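Sorting Blocks for the Desholm Play Corner
Project report, product design, second year
Bláthnaid Ó Néill and Lempi Vuorinen
Sep 6, 2019

1. Background

The task was to design a set of small shaped blocks for children to sort by colour and by outline. The Desholm play corner already has a bought set, but many pieces are missing and the remaining ones are hard to tell apart by touch. The corner asked for a set that could be topped up one piece at a time.

2. Requirements

Each block must stand upright on a flat surface without support. The outline must be readable from above and from the side. No block may have an edge sharp enough to mark skin. Spare pieces must be simple to make again from the stored files.

3. Shapes and colours

We drew 8 outlines in May and dropped the crescent, which fell over in every trial. Star, heart, hexagon, arrow and cylinder were kept from the first round. Colour was not tied to shape. The same outline may be made in any colour, so that a child can sort the set in two different ways.

4. Making

All parts were drawn in Gukine and made in plastic in the Bainbridge workshop. Edges were rubbed down by hand with 250 grit paper and then 400 grit. The finer paper made little difference to the feel and we would leave it out next time. The heart took longest, as the cleft between the lobes is awkward to reach - a folded strip of paper worked better than a file.

5. Layout trials

A maple board was used as the sorting surface. It gives a clear border to the task and the pale wood keeps the colours easy to read. We ran 47 trials with different starting layouts. In the simplest ones every piece stood apart. In the harder ones some pieces touched, and the outline of one was partly lost against its neighbour. Touching pieces of the same colour were the slowest to name.

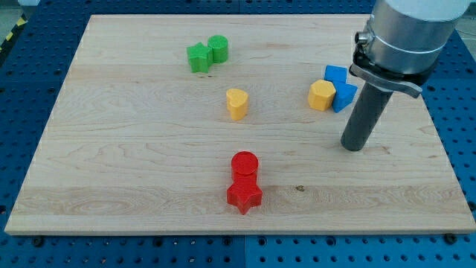

Figure 1. Blocks on the maple board, with the green star and cylinder touching and the yellow heart standing alone.

6. Remaining work

The arrow needs a wider base. Storage is not solved: the Fumero tray we tried is too shallow for the cylinder, and a deeper one has been ordered. Drawings for all finished shapes are in the appendix.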